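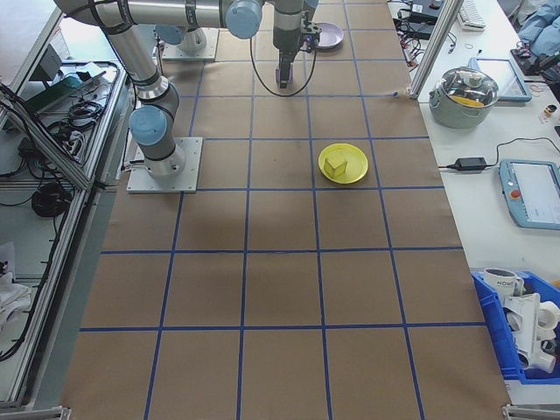

3. Preparing the table for the color-matching activity

The Wullia sorting set uses plates and small blocks in matching colors. Set up the work surface before you bring out any of the pieces.

1. Cover the table with brown paper. Pull it flat and tape down the edges. Light creases are fine.

2. Mark a grid of large squares with blue tape. Press each strip down along its full length - a lifted edge will tip a block.

3. Put the yellow plate near the middle of the grid. It may cover a tape line.

4. Put the purple plate farther back, leaving clear paper between the two.

Note: Keep cables, chargers and spare items off the grid. A side table or shelf works well for these.

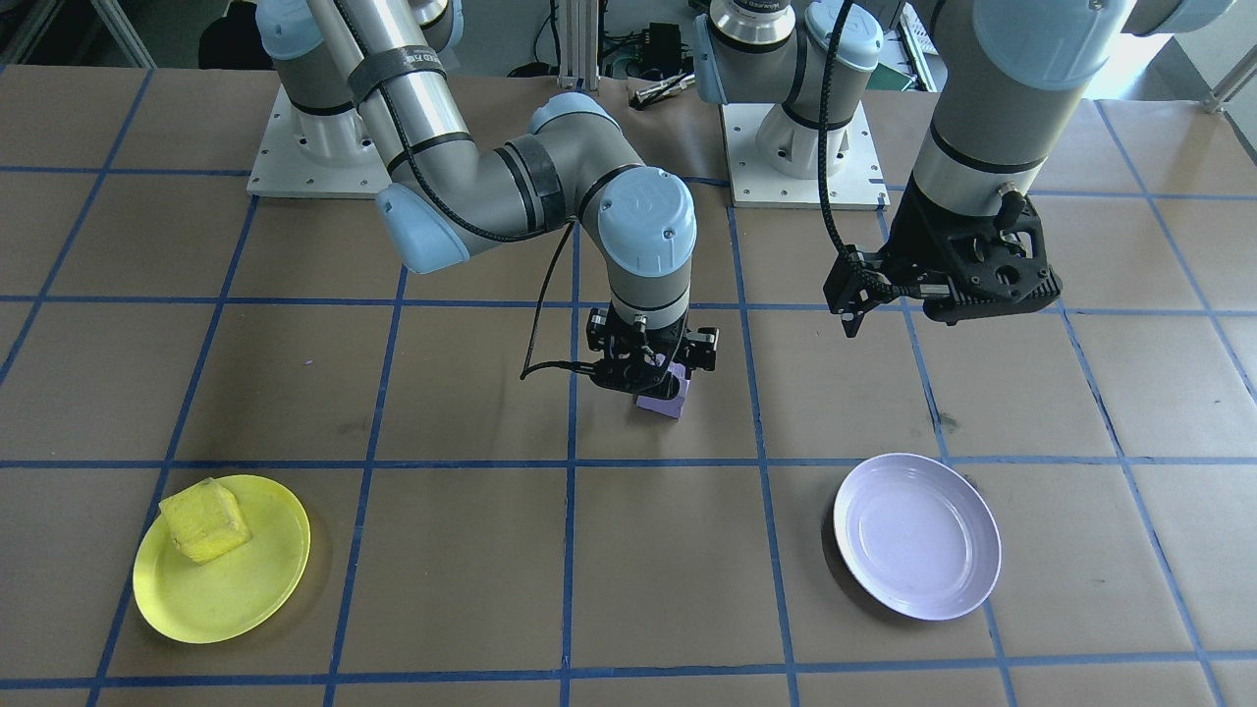
5. Set out the yellow block and the purple block. Either one can start on a plate or on bare paper.

6. Move one block at a time. Lift it straight up, carry it over the paper and lower it onto the plate of the same color.

7. Wait until the first block is resting flat before you pick up the next.

Caution: Do not drag blocks across the tape. Dragging wears the soft corners and pulls the strips loose.
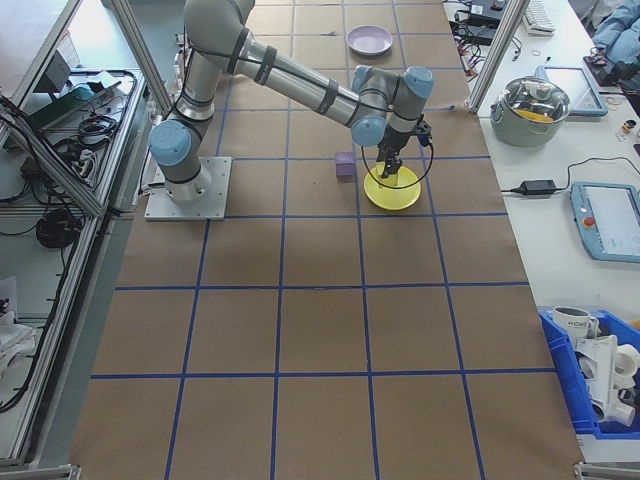

8. To start a new round, take both blocks off the plates and choose new squares for them. The plates can stay where they are.

9. Replace the paper after 30 rounds, or sooner if it tears. Fit new tape at the same time.

Cleaning and storage are covered in section 7.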